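Undora Street Names

A plain list of the street names of Undora, with the meaning or origin of each one where it is known. The list was put together by Iolo Gittins from town maps, parish notes and old sale notices.

What is in it

The main file has 300 rows, one for each street, lane or yard. Of these, 132 have a known origin. The rest are marked "unknown" in the origin column. 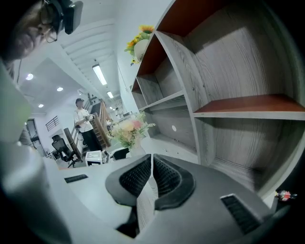
Names are spelled as they stand on the street signs now. Older spellings go in a column of their own, split by semicolons. Harries Lane has the most – it was Harris, Harrys and Harryes before the present form stuck.

Columns

name: current street name
old_names: earlier spellings
district: Colent, Hundside or Center
origin: short text, up to 200 characters
source: map, notes, notice or spoken
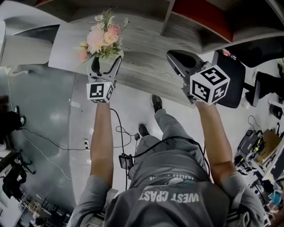
Rows with "spoken" as the source came from people who live on the street and were not checked against paper. Treat them with care. Hundside has more of these than the other districts, as few of its early maps survive.

Known problems

Yards that were built over are left out, even when the name is still used. In 14 rows the district is a guess and carries a question mark.
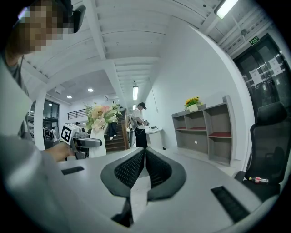

Updates

The file is updated every September. Send corrections with the street name and your source. Old versions stay in the archive folder.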